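Cloths in Shared Kitchens: Use, Storage and Replacement
Student project report, Household and Materials Studies
Submitted by Erasto Kariuki and Aurel Cârstea
Thu 22 February

1. Background

The project was carried out in the student residences at Stalteden, where kitchens are shared by the occupants of each corridor. Cleaning cloths are supplied by the residence office and replaced on request. In October the office asked whether the number of cloths requested could be brought down without any loss of cleanliness, and the present report was written in reply to that question.

The office records show that 621 cloths were issued during the previous academic year. The records do not state which kitchens received them, nor what became of the old ones. It was therefore decided to look at how cloths are used and put away, and to leave the matter of purchase price to the office.

2. Scope and method

Two kitchens were studied, one on the ground floor of the Haddad building and one on the floor above. Both are fitted in the same manner and have the same number of regular users. In the first kitchen the existing arrangement was kept, with all cloths in one drawer and no rule as to their use. In the second, cloths were sorted by colour: red for tables and worktops, blue for the sink and draining area, and white for drying hands.

Residents were informed of the study by a notice on each kitchen door and could decline to take part. A short questionnaire was distributed at the end of the period, and 49 completed forms were returned. The authors also kept a log of cloths taken from the drawer, cloths placed in the wash and cloths thrown away. The log has 192 entries.

3. Handling of cloths

Much of the wear recorded in the log can be traced to the way in which cloths are picked up and put down. A cloth spread flat and folded in half offers several clean faces in turn, and residents who worked in this way used fewer cloths in a week. A cloth taken up by the middle gathers into a bundle. It cleans with a small part of its surface only, and the remainder drags behind or hangs free.
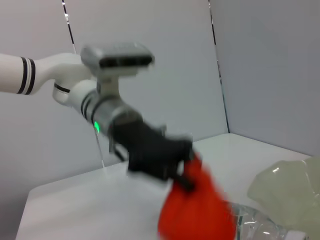 The same distinction applies when a cloth is carried from the table to the sink. Bunched cloths were generally dropped into the sink or onto the draining board as they were, and remained there until the next user moved them. Folded cloths were more often hung over the rail. The authors had expected the length of the journey to matter — the table in the upper kitchen stands further from the sink — but the log shows no difference that could be attributed to it.

Colour was found to be of more help than written instructions. A bright cloth is easily seen against a pale surface and is less likely to be left behind. Several respondents remarked that they had returned a red cloth to its hook simply on noticing it, whereas white cloths were overlooked for days at a time.

4. Storage and drying

The drawer in the lower kitchen proved unsatisfactory. Damp cloths were put back with clean ones, and by the end of the first fortnight the contents had to be washed together. In the upper kitchen a set of hooks from the Posine range was fixed beside the window, with one hook for each colour. Cloths hung there were dry by the following morning on most days on which the log was filled in. Wet weather was an exception, and the residence heating was not under the control of the authors.

5. Difficulties

The log was kept by hand and was not always completed at weekends. A number of residents brought cloths of their own, and these could not be told apart from the supplied ones in the blue group. One respondent objected to the colour system on the grounds that red and blue were not equally pleasant to use; the comment has been passed on to the office.

6. Recommendations

It is recommended that hooks be fitted in all kitchens in the Haddad building and that the drawer be kept for clean, dry cloths. The colour system should be retained in the upper kitchen and introduced in the lower one at the start of the next term. The notice on folding, which was drawn up for the Gradum course on household practice, may be displayed above the sink in its present form.

Copies of the log and the questionnaire are held by the residence office and may be consulted on application.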